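Product news: Groneck hand-held gripper set, now for hire from Palldale

May 2022

Many members wrote to us after the last newsletter and asked when the Groneck set will be available outside the university labs. I am happy to report that it now is. Palldale has taken it into their hire program, and our group has had one on trial for nine days.

The set is a pair of hand-held grippers with a camera on each, a carry case, the charging dock and the Tuvau software for sorting the recordings. You hold one gripper in each hand and do the task yourself, and the recordings are later used to train a robot arm. To buy the complete set costs $3,000. To hire it for one month costs $284, and Palldale takes this amount off the price if you decide to keep it.

Imelda Sarmiento and Emil Lehner did most of the trial work, at a plain white table in our back workshop. They folded cloths, sorted cutlery and passed small parts from one gripper to the other. In total they made 1,049 recordings, and the software rejected very few of them.

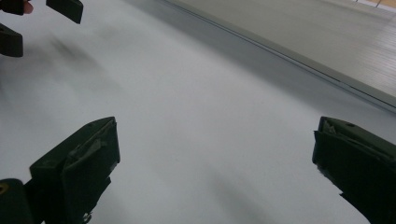
The weight is well balanced and Imelda, who has small hands, could work a full morning without a break. Emil found the trigger a little stiff on the first day, but there is a screw under the handle to adjust it. He wishes the manual had mentioned this earlier than page 40.

My own complaint is the finger padding. It is the part which does all the touching, and it wears and peels much sooner than the rest of the tool. Spare pads are sold only in packs of four pairs, and the glue needs a night to cure — please plan for this if you have a tight schedule. Lucrezia Rinaldi at Palldale told me that a clip-on pad should arrive in November, and that it will fit the present fingers.

The colour of the fingers was also discussed in our group. We had expected light grey as in the catalogue, and ours are a very dark green. It made no difference to the recordings.

Members receive the first week of hire free until the end of the month. Please write to Leire Collado at the office, and tell her if you need the case with wheels.

Obed Dramani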